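Automation Module – Visit Report (Group 4)
Written up by: Nhi Bạch, with notes from Hằng Lò and Nghĩa Diệp
Visit: open day at Wetside, the Mernness site
Submitted to: Noemi Montoya

1. Why we went

The brief for this assignment was to watch a working automated system in person and report on what it does, how people work alongside it and what we'd ask if we had longer. We picked Wetside because they run an open day in April and it's one bus from college. The 22, then a walk along the estate road. Bring a coat if you do it next year.

Other groups did the bottling line. We wanted arms.

None of us had seen a robot arm running up close before. Hằng had done the simulator exercises, Nghĩa had missed two of them. I had done them all but badly. So this report is from beginners and should be read that way.

2. How the day was organised

Doors at 10, everybody signed in and got a sticker. Safety talk first, ten minutes, mostly about not leaning over the tape and where the stop buttons are. Then we were split up. Our lot went round with Pentti Hämäläinen, who runs the handling lab. He talks quietly and the compressor next door doesn't, so there are gaps in our notes. Where we weren't sure what he said we've left it out.

Order of stations:
Packing cell (only watched through the window)
Conveyor sorting
Handling lab, bin picking
Tea
Questions in the canteen

This report is mainly about the handling lab. The packing cell was fast and impressive but we couldn't hear anything and the person explaining it got called away. Conveyor sorting is covered in Group 2's report, they were there longer than us.

3. What bin picking is for

Short version from our notes. A fixed machine is good when every part arrives the same way up in the same place. Real orders don't arrive like that. Things get tipped into a container in a heap and something has to find one item, decide where to hold it, lift it without bringing its neighbour along and put it down somewhere else. People do it without thinking.

The lab's job is to practise this with everyday objects before anyone tries it with customer stock. Their software is called Ung and the project it belongs to is Lovis. We asked what Lovis stands for. Doesn't stand for anything.

Pentti said the object set has 79 things in it at the moment. They swap things out when the results get too comfortable. Toys, kitchen bits, packaging, stuff from the pound shop. The point is that they differ – soft, hard, shiny, see-through, thin, round. Shiny and clear ones are the hardest for the depth camera according to him, as the light goes through or bounces off and the measurement comes back full of holes. Soft toys are easy to see but they squash, so the grip has to allow for it.

4. The demonstration

We got to the handling lab at 11.40. The demonstration was two bins on a bench, one behind the other, and the arm moving items between them. Half of the audience were year nines from another school so it was a squeeze at the front.

Before each run someone from the lab tips a handful of objects in. Not arranged. Nghĩa asked if they could be put in neatly to make it easier and Pentti said yes and then it wouldn't be worth doing.

The log on the side screen showed 251 attempts since the morning of the day before. An attempt counts whether it works or not. We asked for the success rate and he said he'd rather not give a number for a day when visitors are choosing the objects, fair enough. We have no figure to put here and haven't made one up.

Things we wrote down while watching:

It pauses before it moves. Longer than you expect. Hằng thought it had crashed.

When it misses it doesn't try the exact same spot again, it takes another look first.

Items near the walls take longer. The arm has to come in at an angle so it doesn't hit the side. This came up in our simulator exercise as well (exercise 5) and I hadn't believed it mattered.

Flat things with long handles are awkward. If it takes hold of the end, the whole thing swings.

Noise: less than we thought. Most of it was the compressor.
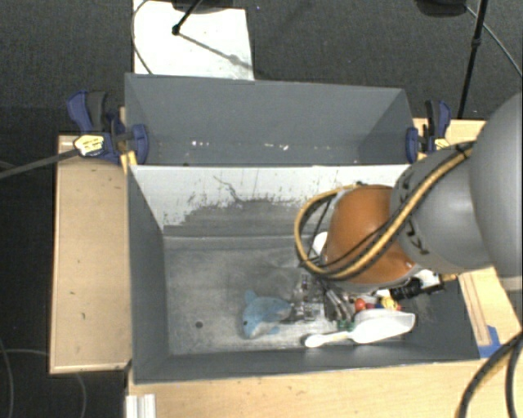 Fig. 1. Handling lab, Wetside. Arm over the nearer bin, with a blue dolphin soft toy, a white scoop and other mixed objects in it.

The set-up is more home made than the brochure. The bins are held with ordinary bar clamps, the same kind as in our workshop, and the inside of the near one is well scuffed. Cables run down the outside of the arm in a big loop. Pentti explained the slack: the wrist turns a long way and a tight cable would get pulled out or worn through. Noted for our own build, where we taped everything down flat and then wondered why joint four stopped halfway.

5. Questions we asked afterwards

Does it know what the objects are? Not by name. Ung looks for places that can be gripped, it doesn't need to know a dolphin is a dolphin. There's a second version that does use names, for when an order asks for a certain item, but it wasn't running.

What happens when it drops something outside the bin? Someone picks it up. Nobody goes past the tape until the arm is stopped.

How long does a new student take to learn to run it? Two weeks to run it, much longer to work out why it's gone wrong.

Would it replace pickers? He didn't dodge this. Said at Mernness the picking jobs are hard to fill for nights, and that he could only speak for Mernness. We didn't all agree on what we thought of that answer. Nghĩa wants it recorded that he was not convinced.

6. What we'd do differently

Print the questions. We had them on Hằng's phone and it died at tea.

Stand on the left. The arm comes in from the right and blocks half of what you want to look at.

Time some of the picks. We meant to and got distracted watching. Would of been the most useful data in the report.

Ask about lighting. We noticed it too late and there was a queue for Pentti by then.

7. Link to our own project

We've changed two things since the visit. Cable slack on the arm (see section 4) and the test objects. We'd been using six identical wooden blocks. Now it's a bag of odds and ends from our kitchens, and the results are a lot worse – those go in the main project report, along with the table Noemi asked for.

Thanks to Pentti and the handling lab for answering everything twice.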